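Cevier Surface Notes

README, version of May

Contents of this folder

This folder keeps the notes and pictures about work surfaces used in the Cevier room. It is a small collection. It was begun because we changed the surface of the big table and after some weeks no person in the room could remember how the old one was prepared. The notes are written by Ayten Kozan, and the mistakes in English are mine also.

The main subject is the white surface with fine texture and the pencil lines drawn on it. There are shorter notes about the two surfaces which came before, named Fasine and Rama in our lists. These are only names we gave to them, they are not commercial products.

Files

notes/ contains text files, one for each surface
pictures/ contains the pictures in JPG format
lines/ contains the drawing plan for the pencil lines, as PDF and as a simple table
log.csv contains the dates of cleaning and redrawing
README is the file you are reading

The table in lines/ has three columns: line name, start point, end point. All measures are in millimeters. The lines that go along the long side of the table have names starting with L, and the lines that go across have names starting with C. The plan was made for a length of 1000 mm. If your table is longer, please do not stretch the PDF in the printer settings. Make a new plan from the table.

log.csv has 104 rows. Some rows have an empty comment. I left them like this and did not guess afterward what was done.

How the surfaces differ

Fasine was smooth and a little shiny. It was easy to wipe, but the lamp made a bright spot on it and the pencil did not hold well. Small things moved when someone touched the table. We used it for the shortest time.

Rama was gray and had a soft cover. Pencil could not be used on it, so the lines were made with thin tape. The tape corners came up again and again. In the log you will find the word "tape" many times for this period.

The present surface is white and matte. The texture has small bumps and pits, and it takes pencil quite well if the hand is light. It can look whiter at one side and more gray at the other, depending on where the lamp stands. Please consider this before you compare colors between two pictures. In the older notes I wrote "white" in some places and "off-white" in other places, and I mean the same surface.

Drawing the lines

We draw with a hard pencil and a metal ruler. The first long line is measured from the table side at both ends, and all others are measured from this first line. In the beginning we measured each line from the one before, and the small errors were added together until the last line was clearly not parallel.

Press very little. On a surface with texture the pencil touches mainly the high points, so the line will look thin and somewhat broken when you are close to it. Do not go over it a second time to make it darker. We tried, and the line became wide and the ruler moved dirt to the clean area. A faint line is enough for placing things by eye.
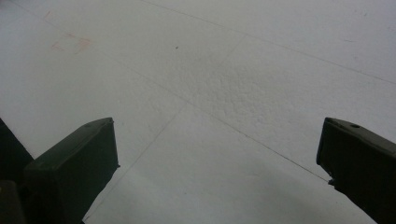

For cleaning, use a dry soft brush first. A damp cloth is allowed between the lines, but it takes away a part of the pencil, and then the line must be repaired from the plan. An eraser leaves small crumbs in the pits. If you must use one, brush the place two times and look at it from the side, with your eyes near the height of the table. From above the crumbs are not visible.

Redraw the full plan after 30 cleanings, or earlier if you need to search for the lines. Write it in log.csv with the word "redraw", in small letters, because the counting sheet looks for this word.

Known problems

The names of 16 early pictures do not follow the present rule. They start with "table" and not with the name of the surface. Their subject is written in notes/old_names.txt.

The plan for Rama is missing one C line. Demirtaş has the paper copy and I will add the line when I receive it.

No color chart was used. The pictures should not be taken as a measure of the real color.

Use

You can copy the plan and the notes for your own table. If you change the distances, please save your plan with a new name, so that the two are not mixed. Corrections to the text can be sent to Ayten Kozan, with the name of the file and the line number.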